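4.2 Upkeep of the disassembly cell

Claims that the Milldale cell runs "without intervention" deserve some caution. Between installation and the November review we logged 748 cycles on desktop towers, and the maintenance record is longer than the results table. 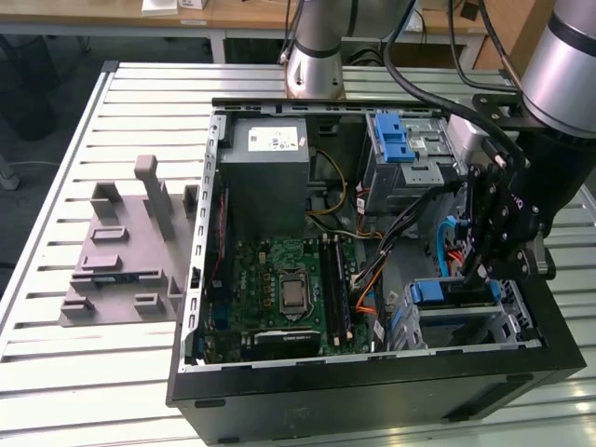
Fixturing was the first weak point. Stidance supplied the printed plate on the assumption that every case would be clamped against it in the same pose. In the arrangement of Figure 1 the tower lies on its side on the slatted table, open side up, with the plate to its left and the arm reaching down toward the lower-right drive bay. We doubt that the nominal pose survives a full shift, and we re-zero before each batch.
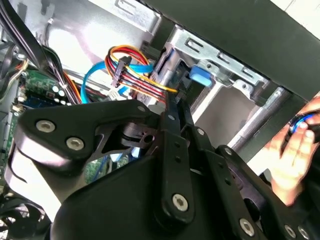
Cable clearance is harder to defend. The Ivier planner treats wiring as absent, and 432 of the logged cycles included at least one contact stop. Raising the approach path reduced the stops but lengthened the cycle - a trade the vendor's summary leaves out.

Figure 3. The gripper seen from its wrist camera. 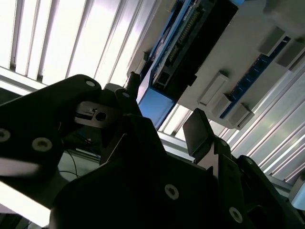
Finger fasteners are now checked with a torque driver every 2 days. The Lacson manual calls for a monthly check, an interval we could not reconcile with our own readings. Whether the shorter interval helps is still unclear; the log has no control period.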